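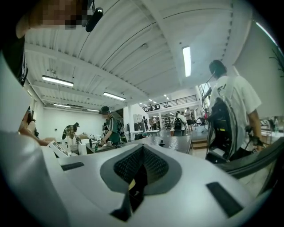 Solange Gaillard
@solangegaillard

People keep asking me when the robot that does the dishes is coming. I write about this for a living, so I have an answer ready, and the answer is that I still own sponges. A thread, with chores.

2/
My rule for judging any household robot video: find the cup. Was the cup already near the sink? Was the handle facing out? Was there one cup? In my kitchen the cup is behind the toaster, has a spoon glued into it by old oatmeal, and belongs to a teenager who says she's still using it.

3/
Speaking of which, a company called Favside sent me a folding machine in September. It folds T-shirts and does it nicely. You clip each shirt on by the shoulders, smooth it flat and wait. Anyone who has clipped a shirt by the shoulders and smoothed it flat has done the folding, minus the folding.

4/
I put 33 items through it. Final score was 4 refusals and one fitted sheet, which I tried out of spite. The machine beeped at me. I have made the same noise at fitted sheets myself so I can't hold it against the thing.

5/
Shop floors are further along, with an asterisk. Lebrun, who make hinges and drawer runners, have an arm that moves parts from a bin to a tray all day. The parts are identical. The bin is bolted down. The tray is bolted down. The lighting has its own circuit breaker and a sign telling you to leave it alone.

6/
I asked the shift lead there what happens when a part lands upside down. "Then it's my job." OK. And when the bin gets bumped? "Also my job." He was in a great mood, to be fair. He used to do the moving too and his wrists remember.

7/
Now think about wiping a counter, a chore so dull we give it to children. You have to pick up everything on it, know which things are trash, know which things only look like trash, get the sticky spot, skip the important envelope and put it all back. My kids can't do it either. They wipe AROUND the soap.

8/
A lot of the current work goes at this by having people do the grabbing with hand-held grippers, over and over, and letting the software learn from the recordings. So the route to never doing chores again passes through people doing a great many chores with tongs.

9/ 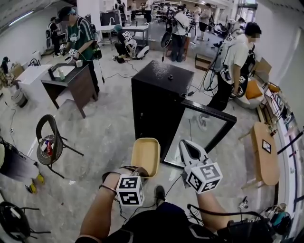 Two grippers, one plastic tray, one cabinet with its door open.

10/
I find that tray more interesting than any backflip. A tray has a rim. Do you pinch the rim or go under it? One hand or two? If there's something in it, does it slide? You've been settling this since you were three and have never once thought about it. Somebody now has to write it down, or show it to a computer until it gets the hint.

11/
Same goes for cabinet doors. Mine has to be lifted a little and then pulled, and if you're too brisk it comes back and hits you on the elbow. Every guest learns this in 4 seconds, most of it swearing. I'd like to see the spec sheet for that.

12/
Also please look at a real floor sometime. Cords, bags, shoes with feet in them. The robot vacuum people solved this by sending you a notification that says "please clear the area before cleaning." Mine sends it at 6 a.m.

13/
I should be fair to the vacuum. It's the one home robot that stuck in our house. It's round, it has a single job, and it eats one sock a month as a fee. My theory is we forgive it on account of how low to the ground it is.

14/
Stirkness had a dish-loading demo I was allowed to stand near last spring. Plates, excellent. Bowls, very good. Then they handed it a colander. The engineer next to me said "oh, don't" to no one in particular. I liked her a lot.

15/
The colander went in, for the record. It took 3 tries and ended up facing up, full of little puddles if anyone had run the cycle. Which puts it level with my husband.

16/
Then there's Predik, whose sales deck promised me "200 everyday tasks." I asked for the list. "Pick up mug" and "pick up mug (blue)" were separate entries. I'm going to start doing my résumé like this.

17/
Where I've landed, after a lot of visits and a lot of bad lobby coffee:
Moving the same thing to the same place: yes, go buy one.
Moving different things to the same place: getting there, bring a chair.
Moving different things to wherever they go, in a house, with people in it: no.

18/
A few replies already, so:
No, I don't know what it will cost.
Yes, I've seen the one with the laundry. Ask who put the basket there.
No, I won't test it on my cat.
Whoever wrote "my robot is called a husband," see post 15.

19/
The part that did get to me, a bit, is how patient the work is. Pick up the tray. Put it down. Pick it up from the other side. I spent years assuming machines would find my chores beneath them and it's been kind of nice to learn that the chores are hard. I'd like that in writing for the next time someone asks what I did all day.

20/
Anyway the oatmeal cup has been soaking since lunch and nothing with a gripper has come for it. Going in. Send me your own robot-proof chores, I'm keeping a list, and "fitted sheet" is taken.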